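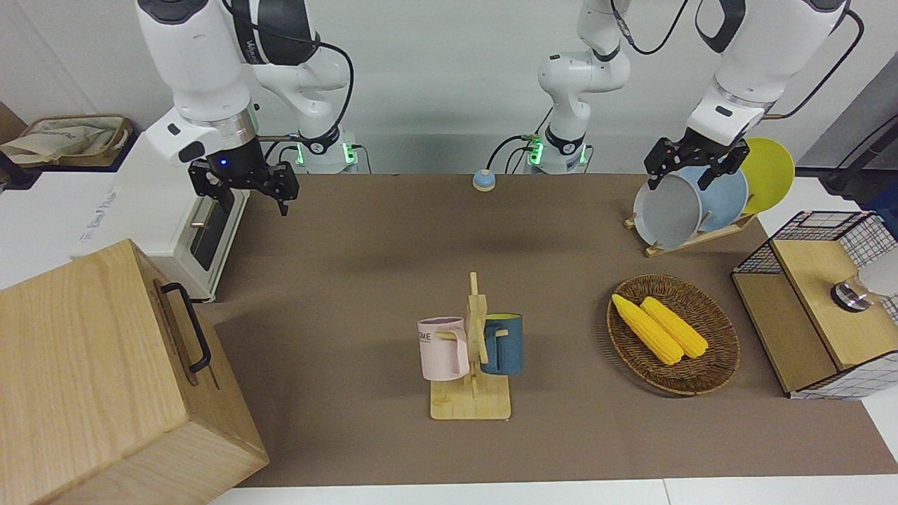

The long table with the plates in their rack, oven at the far end

From: Graciela Fuentealba
To: Filldale Small Kitchens list
Date: Jun 28, 2020
Subject: Re: [smallkitchens] plates upright or plates in a pile?

Edgardo Macaraeg wrote:

> Hello all. We are moving the kitchen things out of the wall cupboards
> before the decorating starts and I need somewhere for the everyday
> plates. My wife's mother always had them in a rack on the side and I
> have always had them in a pile behind a door. Does anyone keep plates
> out full time? Do they get dusty? Also, has anybody got one of those
> wooden drawer boxes that stand on the worktop, and is it any use or
> just another thing to wipe round? Space is tight. The run I have to
> play with is 1295 mm and the kettle has to live on it too.
> Edgardo

Upright, Edgardo! Upright every time. I was a pile person for years and I am never going back.

The rack on our table is plain light wood, nothing clever about it, and it holds the everyday round ones: the grey, the light blue and the bright yellow. I can see each of them without moving anything. With a pile, the one I wanted was always at the bottom, and I'd be lifting the lot with one hand and sliding it out with the other, and you can guess how many chips I collected that way. With the rack you take the plate by the top of the rim, straight up, done. It goes back the same way. I can't tell you how much pleasure I get out of something so small.

On dust: no, not on plates you use daily. If you have a dinner service that comes out in March and then again at Christmas, leave that behind a door. I did find that anything at the very back of a rack gets forgotten, so I put the yellow one there. You can't forget a yellow plate.

Now, the wooden box. Yes! Get one. Ours is pale wood with a good visible grain and a black metal handle, and it takes up a fair bit of the near left corner, I won't pretend otherwise. It's a big lump of a thing. I dithered for 21 days over whether to send it back and then one evening I found I'd stopped noticing the size and was just using it.
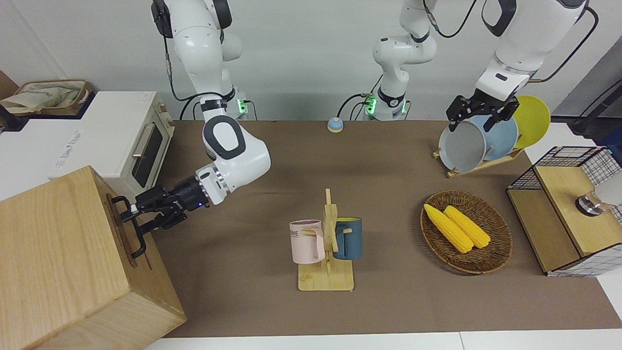

The handle was what won me over. It's a proper bar that you can get your fingers behind, and on something you open with floury hands a dozen times a day that matters far more than how it looks. Lirik had the same sort of unit with a little round wooden knob, and Horacio, who came with me to the shop in Stavidgate, gave it one tug and shook his head. He was right. Go and pull the handles before you buy. Pull them from the side as well, as you will never be standing squarely in front of it when you need something.

Do think about which way it faces. Mine doesn't face the front of the table at all, it opens along the table towards the middle. I copied the idea from Facundo Riquelme's post last year (it should still be in the archive, subject line was something like "drawers sideways") and I thought it was daft until I tried it. If it opened at the front I'd have a drawer in my stomach every time I wanted a spoon. Opening along the table it comes out over the worktop, where there is usually a bit of room if I've been good about clearing up. The price is that you must keep that patch free. Stand a mixing bowl there and the drawer is going nowhere. In your 1295 mm, with the kettle, I'd measure twice — once with the drawer shut and once with it right out — and cut a piece of newspaper to the longer size to see how it feels for a day or two.

The other thing to ask about is the runners. Metal ones, please, whatever else you economise on.

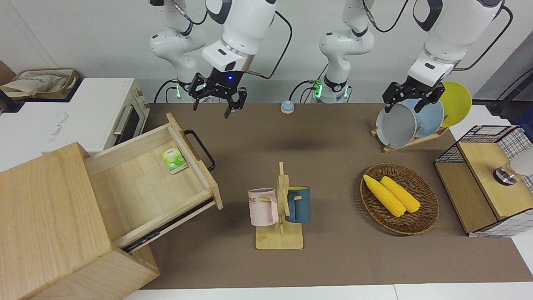 When it's pulled well out you can reach right to the back corner, and that's where the small things always end up. At the moment mine is close to empty, with a little green and white packet with a leaf on it in the back corner and not much else, and I'm rather enjoying it like that. I had a grand clear-out and the rule now is that nothing goes back in until I've missed it. So far I have missed the tin opener and the string. Everything else is in a carton under the stairs and I'm beginning to suspect it can stay there.

You didn't ask about baskets but I'm going to tell you anyway. The wicker one stands on the white cabinet past the oven, and the canvas shopping bag is just dropped in it, no folding. I've tried folding bags. I've tried the thing with the hooks that Palomino sell. Dropping it in a basket is the only system that has lasted in this house, and it stays put even when somebody else has done the unpacking.

And the toaster oven at the end of the table, with plenty of room for the door. I had it nearer the middle before and it was in the way of absolutely everything.

The little round bell at the back is for calling people to eat. Gervasio gave me one years ago as a joke and I wouldn't be without one now! It sits against the wall where elbows don't reach it.

One more thing, on the cloth. I have brown on the long table and I do recommend a darker colour under a plate rack, as pale ones show every last drip mark. It goes through the wash with the tea towels.

Edgardo, will you tell us what you decide? And if you do go for a rack, take one of your own plates along to the shop. I bought my first one by eye and the slots were too narrow for anything but saucers. It's in the shed with seed packets in it, and you're very welcome to come and collect it if saucers are what you've got.

All the best,
Graciela

_______________________________________________
smallkitchens mailing list
To leave the list, send a blank message with "unsubscribe" in the subject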